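给手机插根线，也值得开一门课

学生机器人项目总爱挑能上台的题目。我倒觉得，把充电线插进手机这件小事，比跳舞和投篮都更应该写进教学大纲。

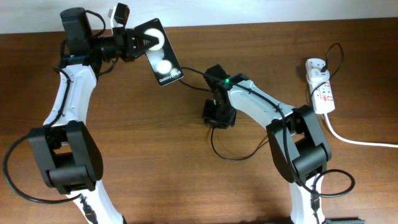 Rullside，11月

先交代利害关系。我在Rullside的Sodell学院旁听了一个学期的机器人实践课，不修学分，不交作业，坐在后排喝自己带的茶。学院允许校外人士旁听，条件是不许碰设备，也不许在学生调试的时候提建议。第一条我守得很好。

课程的期末项目叫Dratero，名字的来历有几种说法，每届学生都坚信自己那种是对的。往年的题目很有观赏性：机械臂写毛笔字，机械臂倒饮料，还有一年是机械臂打鼓，据说鼓点准得让人心慌。今年有一个小组报了个让评议会沉默了一阵的题目：两条机械臂配合，一条拿住手机，另一条把充电线插进去。

“然后呢？”有位老师问。

然后就没有了。手机开始充电，演示结束，大家可以去吃饭。

这个题目差点没批下来。反对的理由我事后听了好几个版本，归纳一下就是：太小，太静，家长开放日那天没法看。有人建议至少让手机响一段音乐。还有人建议插好之后两条臂击个掌，据我所知，这条建议是认真提出来的。

我站在那个小组一边，而且打算站得久一点，所以写了这篇东西。

不妨想想人是怎么插充电线的。多数人躺在床上，灯关了，一只手摸手机，一只手摸线头，捅两下，不对，翻个面，再捅，进去了。整个过程里脑子基本在想别的。我们之所以觉得这件事不值一提，是因为手替我们把难的部分都办了：拿着手机的那只手会顺着来劲，拿着线的那只手知道碰到了边，两只手之间有一种默契，比很多婚姻都可靠。

机械臂没有这种福气。手机拿松了，线一顶它就往后退；拿紧了，它就歪着不动，线头对不上，越使劲越歪。更要命的是手机这种东西表面光滑，还偏偏做成可以折叠的，夹在哪儿都像是夹错了地方。学生们第一个月几乎都在讨论夹哪儿。我原以为这种问题一个下午就能定下来，结果它成了一个立场问题。主张夹上端的和主张夹侧边的，在食堂都不坐一桌。

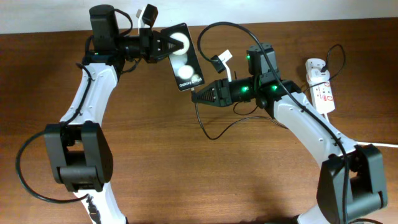

这种争论看着好笑，可我在别的项目组里没见过。写毛笔字的那一组，争的是写“福”还是写“春”。打鼓的那一届，听说争的是曲目。这些当然也是学问，只是跟机器人关系不大。题目越花哨，学生花在包装上的力气就越多，到最后机器人成了道具，真正被训练出来的是布景和解说词的本事。插充电线没有布景可言。线进去了就是进去了，没进去，你配什么音乐都没用。

再说数据。小组的做法是由人遥控两条臂，一遍一遍把动作做出来，录下来，再拿去训练模型。计划书上写的是录800遍。我走进实验室看进度那天，白板上写着462，数字下面有人画了一张躺平的脸。录这个东西的枯燥程度，外人很难体会。做一遍，复位；做一遍，复位。有一位同学说她晚上做梦都在复位，醒来发现把枕头摆回了原处。

我问他们能不能偷点懒，少录一些。话一出口就想起自己答应过不提建议。好在没人理我，他们正为另一件事发愁：前面录好的一批里，操作的人手法各不相同，有人慢慢凑上去，有人习惯先碰一下再退回来，还有一位手法极其潇洒，一插就中，可惜模型完全学不会他的潇洒。组里最后定了规矩，所有人都要照着手法最笨的那位来。那位同学起初有点受伤，后来开始收徒弟。

我觉得这是整个学期里最好的一堂课，而它根本不在课表上。一群习惯了拿高分的年轻人，要认真研究“笨”是怎么回事，还得把笨的步骤写成文档，让别人照着做。学校里很少有这种机会。我们的评分体系奖励一次就对的人，至于他为什么对，一般没人追问，他自己往往也说不上来。

这就说到评分了，我的牢骚主要在这里。

Dratero的评分表有两页，第一页问“创新性”，第二页问“展示效果”，“可靠性”缩在最后一行，分值和“海报排版”一样多。演示当天每组只有3分钟，成功一次就算成功。也就是说，一个十次里成一次的系统，只要那一次赶在评委面前，就跟十次全成的系统没有分别；要是它还会击掌，分数就更高。学生不傻，看完评分表就知道该往哪儿使劲。往年有一组在演示前把所有灯都换了个位置，就为了跟训练时的光线一模一样，评委夸他们“准备充分”。我不怪他们。换了我，我连评委的座位都要挪一挪。

我的主张很简单，简单到写进提案大概只占半张纸。演示不要只看一次，让每组连着做，做满时间为止，成的败的都记下来，贴在墙上。中间请评委把手机挪个地方，或者把线弄乱一点。最后的报告里专门留出一节写失败，字数不设上限，写得好要加分。至于创新性，我建议跟海报排版合并。

反对意见我也听过。一种说法是，这样太残酷，学生会受打击。可我在实验室里看到的学生，每天都在失败，情绪相当稳定，他们受打击的时刻反倒是在走廊里，听见有人问“你们做了一学期就做这个？”。另一种说法是，赞助方希望看到精彩的东西。今年的赞助方是Altıntaş，一家做仓储设备的本地公司，派人来看过一次。来的人在毛笔字那一组站了一小会儿，礼貌地拍了张照，然后在充电线这一组待到午饭时间，问的全是线缠住了怎么办、换一部手机要不要从头来过、半夜没人看着会不会把东西压坏。想来他在仓库里见过的麻烦，多半也没有配乐。

当然，我也不想把这个小组说得太高尚。他们选这个题目，据组里的人私下承认，起因是报名那天晚了，好看的题目都被人挑走了。全组6个人，开头有两个打算换组，没换成，理由是别组满了。有一阵子他们自己也动摇过，背着老师研究击掌的可行性，代码我看见了，文件名取得很隐晦。后来没做下去，因为机械臂腕部的线老是绕到另一条臂上去，还没击掌，先拉上了手。

线缆这件事也该单独说两句。教材里的机械臂都是光溜溜的，画成几根直线加几个圆圈，清爽得很。真的站到桌子跟前，到处是线，从关节上绕出来，搭在臂上，拖在桌上，哪一根都有用，哪一根都碍事。上过这门课的人，大概再也不会相信教材里那种画法了。我建议教材以后在圆圈和直线之外，老老实实画上几团线，考试的时候也画上，让学生先把线理清楚再算角度。

评议会下个月讨论明年的评分表，欢迎书面意见，旁听人员的意见“可供参考”。我已经交了。交的时候收件的窗口问我属于哪个部门，我说后排。对方想了想，给我盖了个章。

至于那个小组，剩下的遍数还在录。前天傍晚我路过，里面灯亮着，有人喊了一声“复位”，接着是椅子挪动的声音。我没进去，怕自己又忍不住提建议。我其实有一条，关于夹侧边的，憋了快一个学期了。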